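Tidix scoop set in red and blue: a lot of shine for the money

Posted in October under Home and Storage

I have bought enough plastic things that promised to make cleaning up quicker to be wary of another one. The Tidix set is sold for getting small stuff off the floor and back where it belongs: building bricks, beads, birdseed, dog kibble, whatever your house sheds. The Flernness catalog calls it a "whole-room solution." It's a scoop with a partner piece, and I've had mine for three weeks.

Let me start with what I liked, as it won't take long. The color is good. I don't usually give points for color, but a tool that lives on a closet floor with the shoes ought to be easy to find, and this red is as loud as they come. The size is sensible too. You can get a decent load into the deep part without feeling like you're shoveling snow, and it weighs next to nothing.

Now the ridges. According to the leaflet they add stiffness and stop your hand from slipping. Stiffness, maybe. I pressed on the broad part with my thumb and it gave less than the flat scoop I've been using for years, which came from a Bindness closeout bin and cost me two dollars. As for grip, I don't buy it. The plastic is so glossy that the ridges are slick as well, and with dish soap on my fingers I dropped it in the sink. They also hold dust. Flour and fine sand settle in the grooves, and a quick wipe goes straight over the top of them. You need a brush, and no brush comes with the set.

The curved rim at the end of the bowl has the same trouble. It rolls back in a way that looks neat on a shelf, and then rice collects under it. I tipped the thing upside down, knocked it on the counter, put it away, and found a little trail of rice in the closet the next morning. 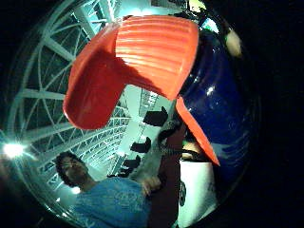 Zoia Chornovol wrote to say I'm being hard on the rim. She uses hers for potting mix and likes that it doesn't spill over the back when she tips it, and she rinses it under the garden hose so the grooves never bother her. Her complaint is scratches: the blue one went dull along the bottom after a summer on the patio, and she wishes they'd made both in a matte finish.

Fair enough on the potting mix. Outdoors, with a hose handy, I can see the rim being useful. I was judging it as an indoor tool, which is how it's sold, and I stand by what I said about rice.

The scratches I can confirm. Mine has them already, and I've been gentle with it. Glossy plastic shows everything, fingerprints included, and the darker color shows them worst.

Then there's storage. The leaflet says the pieces nest. They sit near each other, I'll give them that. Put one over the other and they rock, and if you hang them by a cord they swing around and knock into the door every time you open it. I ended up laying them side by side on a shelf, where they take up more room than the mess did.

Price is where I lose patience. Ivanyshyn sells a plain scoop, no ridges, no rolled rim, in a dull gray that will never be photographed by anyone, and it costs less than half as much. I tried my neighbor's on the same bag of birdseed. It emptied cleanly, wiped clean with a damp cloth and hung flat on a nail.

Would I send the Tidix back? Probably not. It works, it hasn't cracked, and the kids will pick up their own bricks with it, which they refused to do with the old one. If you have children who respond to bright colors, that may be worth the extra to you. For kitchen use I'd skip it.

Rating: 2 out of 5. I may change that if it survives the winter in the garage.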